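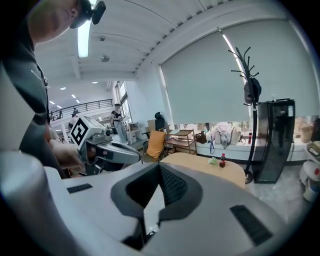 Kunside Household Water Use Survey: Data Card

Version 2

Summary

The Kunside Household Water Use Survey records how households in the Kunside district store, treat and use water during the dry months. The release contains 3,337 completed interviews from 996 households, collected in four rounds. Most households were interviewed in every round. Those that moved away or declined a later round remain in the files for the rounds they completed.

The survey was designed by Duangjai Luangrath and is maintained by Fongchan Kaewkla at the Rattanakul Institute. Field offices in Gidton and Namanwood carried out the interviews.

Files

households.csv holds one row per household, with the household number, village code, roof type, main water source and number of residents at first interview.

interviews.csv holds one row per interview, with the household number, round, hour of day and all answers.

codebook.txt lists every variable, its permitted values and the wording of the question in English.

changes.txt lists corrections made between releases.

The two data files are joined on hh_id. Village codes beginning with G were assigned by the Gidton office and those beginning with N by the Namanwood office. The letter shows which office did the work and should not be read as the location of the village; several villages near the river were covered by both offices in different rounds.

Collection

Interviews were held at the home, usually between 8 a.m. and 11 a.m., and lasted around 40 minutes. The respondent was the adult who most often fetched or managed water. Where that person was absent, the interviewer returned once before accepting another adult. The variable resp_same shows whether the respondent was the same as in the previous round.

Round one began in March. Questions on bottled water were added in round two, and the columns bottle_freq and bottle_cost are therefore blank for all round one interviews.

Missing values

A blank cell means the question was not asked. The code -8 means the respondent did not know, and -9 means the respondent declined to answer. Users should recode both before computing averages. Zero is a valid answer for storage volume and for days without supply.

Known issues

Storage volume was reported by respondents in jars, drums or liters and converted to liters by the office. Jar sizes differ between villages, and the original unit is kept in store_unit. Figures converted from jars should be treated as estimates.

In round three the Namanwood office used an earlier form on which the boiling and filtering questions appeared in reverse order. The columns have been corrected in this release. Analyses based on version 1 should be repeated.

Privacy

Names, telephone numbers and house positions have been removed. Household sizes above a fixed limit are grouped. Users may not attempt to identify any household or village.

Terms of use

The data may be used for research and teaching with acknowledgment of the Rattanakul Institute. Redistribution of altered files requires written permission. Reports of errors should give the file name, hh_id and round, and should be addressed to Fongchan Kaewkla.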